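### 4.2 Greifen verformbarer Haushaltsware mit dem Drurnaden-Set

Für den zweiten Teil unserer Erprobung haben wir das Nachrüstset der Firma Drurnaden an Gegenständen eingesetzt, wie sie in jedem Haushalt herumliegen und die einem Zweifingergreifer trotzdem gern Mühe machen. Das Set wird mit zwei Fingern, einer Handgelenkkamera und der Steuersoftware Nunach geliefert, und wir dürfen vorwegschicken, dass uns der Aufbau - bei aller Skepsis, mit der man solche Komplettangebote auspackt - recht leicht von der Hand ging. Nach 46 Minuten stand die Kalibrierung, wobei ein guter Teil dieser Zeit auf die etwas eigenwillig übersetzte Anleitung entfiel.

Besonders ans Herz gewachsen ist uns die Toilettenpapierrolle. Sie ist leicht, sie gibt nach, und in Folie verpackt spiegelt sie so ungünstig, dass die Tiefenschätzung am Rand gern ins Leere greift. Statt die Rolle von außen zu umfassen, schlägt Nunach deshalb einen Kerngriff vor, bei dem ein Finger in die Öffnung der Rolle eintaucht und der andere außen bleibt (Abbildung 2). Wir haben diesen Vorschlag übernommen und die Schließkraft in kleinen Schritten angepasst. 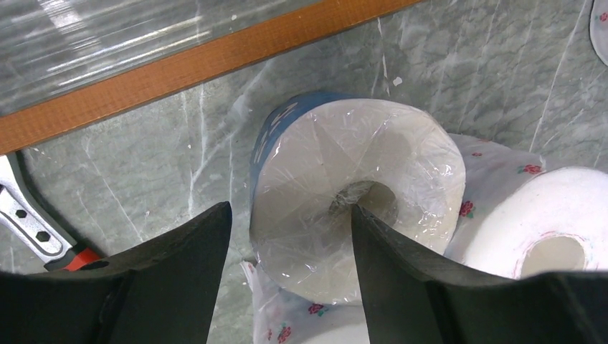 **Abbildung 2:** Ansatz des Kerngriffs aus Sicht der Handgelenkkamera. Der rechte Finger steckt im Kern der in Folie verpackten Rolle, rechts daneben liegt eine unverpackte.

Bondale, wo man dasselbe Set länger im Einsatz hat als wir, wandte in einer Zuschrift zu unserem Vorabdruck ein, der Kerngriff sei bei weichen Papphülsen mit Vorsicht zu genießen; man sei dort nach etwa 500 Griffen zu schmaleren Fingerspitzen übergegangen und habe es nicht bereut.

Wir nehmen den Hinweis dankbar auf, zumal unsere eigene Reihe mit 20 Versuchen je Rollentyp bescheiden ausfällt und über den Verschleiß der Hülsen wenig sagen kann. Die schmaleren Spitzen führt Drurnaden als Zubehör, sie lagen unserem Exemplar aber nicht bei. Wer das Set vor allem für verpackte Ware anschaffen möchte, sollte beim Händler - in unserem Fall Olszewski - ausdrücklich danach fragen und sich auch gleich die Kraftgrenzen der jeweiligen Ausführung nennen lassen, die im Datenblatt nur für die Standardfinger angegeben sind.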